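Firport packing firm drops 'mum shift' name after complaints from parents

8 min read

A food packing firm in Firport has changed the name of its new school-hours shift after women on the staff said it gave the wrong idea about who looks after children.

Gezer, which packs dried fruit and cereals at its site off the Kudby road, had put up notices in July asking for people to join what it called the Mum Shift. The shift starts once the school gates have closed in the morning and ends in time for afternoon pick-up. It is due to begin as a trial in September.

The notices were taken down within the week. The firm now calls it the Day Shift B, and says any worker with a child at primary school can ask to join, as can anyone who looks after an older or disabled relative.

A spokeswoman for Gezer said the first name had been chosen in a hurry and was not meant to leave anyone out.

"We had been asked for these hours by mothers on the packing floor, so that was the word that got used in meetings," she said. "When it went on the wall it read differently. We accept that and we've changed it."
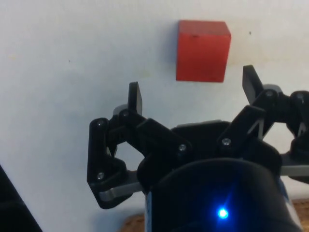 A red wooden cube on a white surface.

Parents at the firm had been asking for shorter daytime hours for more than a year. Until now the main choice has been between an early shift, which starts at 6am, and a late one that finishes after most children are in bed. Workers say this has meant couples handing over at the front door, or grandparents doing the school run.

One woman who has worked on the cereal line since before her first child was born said she was glad of the new hours but had been upset by the notice.

"My husband works here as well," she said. "He's on the same line. He looked at it and said, well, that's not for me then. And that was the end of a talk we'd been trying to have for months. I don't think whoever wrote it had any idea that would happen in somebody's kitchen."

She said she had since asked to stay on earlies, and her husband has put in for the new shift.

A second worker, a single father of two from Fotby, said he had seen the notice and thought he would be laughed at if he asked. He spoke to his line manager after the name was changed and was told there was a place for him.

"I'd probably have asked in the end," he said. "But you do think about it. You think, is it going to be me and all the mums, and are the lads going to have something to say. They did have something to say, but it was mostly could they do it as well."

The trial has 17 places and will last nine months. Workers will keep their present hourly rate, though those who drop hours will earn less overall. They will also lose the early start payment, which has caused some grumbling among people who had been counting on it.

Gezer said the payment was there to make up for working before 7am and could not be given for a shift that starts later. The staff forum has asked for it to be phased out over the first few months of the trial instead of stopping at once. No decision has been made on that.
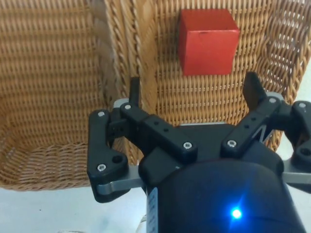 A red cube in a woven wicker basket.

Women's group raised the matter

The complaint about the name was first made by the Firport women's group, which meets in the rooms over the old reading library and has members who work at the packing site. The group wrote to the firm in July and published its letter in its newsletter.

In the letter it said it welcomed the hours and did not want to see the trial put off. It said its quarrel was with one word on the notice.

"Women in this town have done the early shift at work and the late shift at home for as long as there has been a factory to work in," the letter said. "If the firm tells everyone that school hours are for mums, then it is telling fathers that school is not their business. It is also telling any woman who stays on full shifts that she has chosen wrong."

The letter drew replies from both sides. A number of readers wrote to the newsletter to say that the group was making a fuss about nothing. One, who signed herself as a mother of four from Kudby, said she had been a mum all her working life and did not see why the word should be hidden.

"It was mothers who asked for it and mothers who will be doing it," she wrote. "I would have been very pleased to see my name for once on something that made life easier."

The group printed her letter in full. In a short reply underneath, it said that it agreed with a good deal of it, and that nobody wanted mothers to be given less credit for what they do. It said the hope was that fathers would be given more to do.

A member of the group who did not want to be named said the row had been better tempered than it looked on paper. She said the talk at the last meeting had moved on quite quickly to the buses.

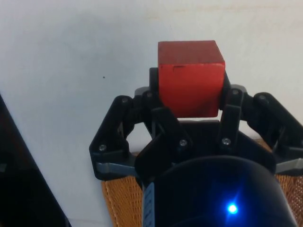 The cube seen close up, with a dark mark on its front.

Buses and breakfast clubs

The bus from Fotby to the packing site takes 20 minutes and there is no service that leaves after the primary school has opened and arrives before the new shift starts. Parents who do not drive would either have to leave their children at the school gate early or arrive late for work.

Gezer has said it will allow workers on the trial to clock in up to a quarter of an hour after the start time and make it up at lunch. That would be enough for most families in Kudby, who can walk. It would not be enough for those in Fotby if the bus runs late, which parents say it does most mornings once the weather turns.

The bus company has been asked whether the mid-morning service could be brought forward. It said it would look at passenger numbers in the autumn but that any change to the timetable needed eight weeks' notice.

The school in Fotby runs a breakfast club, but it is full and has a waiting list. The school said it had no room for more children before the spring, when building work on the hall is due to finish. It added that it had not been told about the trial before the notices went up and would have liked to be.

A parent governor said families were often left to join these things up by themselves.

"The firm does its part, the school does its part, the bus does its part, and the bit in the middle gets left to whoever is holding the child's coat," she said. "In most houses that is still the mother, whatever you call the shift."

She said she would be raising it with the parish council, which helps to pay for the breakfast club, and had asked for it to be put on the list for the September meeting.

What the staff forum wants

The staff forum at Gezer has asked for three things before the trial starts. It wants the rules for joining written down and put where everyone can see them. It wants a promise that workers on the shift will still be considered for line leader posts, which at present only go to people on full hours. And it wants the firm to record how many men apply as well as how many women, and to share the figures with staff.

The firm has agreed to the first and the third. On promotion, it said line leaders needed to be on site for the handover between shifts, and that it was looking at whether two people could share the job.

Forum members said this was the point that mattered most to them. One said that women who had gone down to part-time hours in the past had tended to stay on the same grade for years, and in some cases had trained the people who were later put in charge of them.

"I trained two of them," she said. "They were both very nice about it."

She said she would apply for the trial all the same. Her youngest starts in reception next month and she had been using her holiday days to cover mornings when her mother could not help.

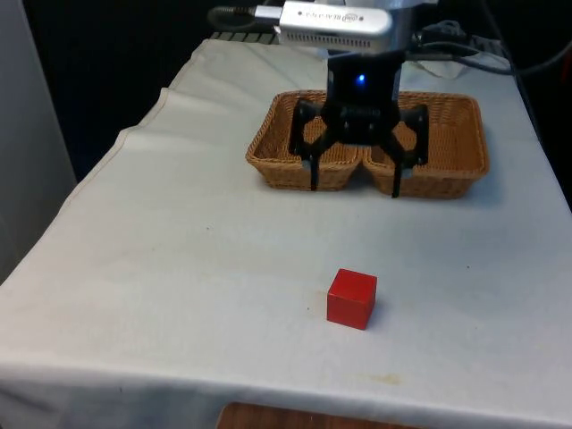
A white cloth with a red cube and a wicker basket.

How to apply

Forms for the trial are at the site office in Firport and can be handed in to any line manager until the end of August. Workers need to give the name of the school, or say who they care for, and the hours they would like. They do not have to say whether they are the main carer - that question was on the first version of the form and has been removed.

If more people apply than there are places, names will be drawn. Those who miss out will go on a list in case someone leaves the trial. The firm said it had received forms from both men and women but would not give numbers until the closing date has passed.

Staff at the smaller Gezer depot in Kudby are not part of the trial. The firm said it would look at their hours once the Firport site had tried the new shift through a winter.

The women's group will talk about the shift again at its next meeting, which starts at 7.30pm. Children are welcome and there is a corner with toys.

14 comments
Shared 63 times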